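Aebischer opens orders for Kaltodex wrist camera kit

29 September 2026

Aebischer has started taking orders for Kaltodex, an add-on kit that puts a small camera at the wrist of a robot arm and comes with software for picking up light household and kitchen items. The Endberg company showed the kit to customers in August and says the first units will ship before the end of the year.

The base kit costs $2000 and includes the camera, a mounting plate, cables and a license for one arm. A second mounting plate, for shops that move the camera between arms, is $300. Support by phone and email is included for 2 years.

Kaltodex is aimed at small packing rooms and commercial kitchens that already own an arm but have trouble with soft or thin-walled items. Many setups of this type use a camera fixed overhead, and the gripper tends to block its view in the last part of the reach. With the camera at the wrist, the software can keep correcting until the fingers close.

"Most of the calls we get are from people who crush things," said Jeanie Nisbet, product manager at Aebischer. "They can find the item fine. It's the last bit of the move that gives them trouble."

Markau, a catering supplier that has had an early unit on one of its lines since August, uses it to handle empty cups and small tubs. Donnie Cairns, who runs the line, said setup took two days, most of it spent on lighting. The kit has no lamp of its own, and bright surfaces behind an item can wash out. Cairns would also like a longer cable – the one supplied did not reach his control cabinet.
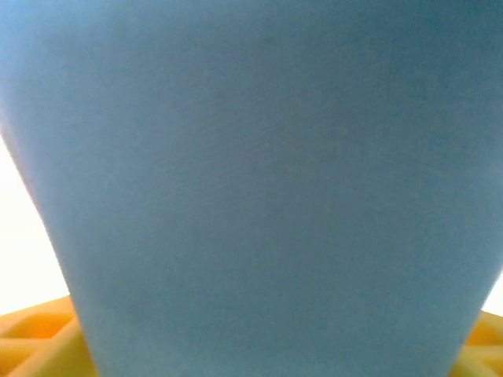
Cups are a fair test of how the camera copes at short range. At this distance a light blue one takes up nearly the whole view, with its rim out of sight and only a little of the yellow grid showing on either side lower down. The software has to work from the slant of the sides, and Aebischer says it can do this for plain items with no print or handle. Clear plastic is not supported in the first release.

New items are added by moving the arm around them by hand and saving the views. Wakana Sugawara, who wrote the training guide, said the library that comes with the kit was built from about 2000 saved grasps and that users can add their own without sending data back to the company.

Orders are being taken through the Aebischer sales office in Endberg. A version for two-arm cells is planned, but the company has not set a price.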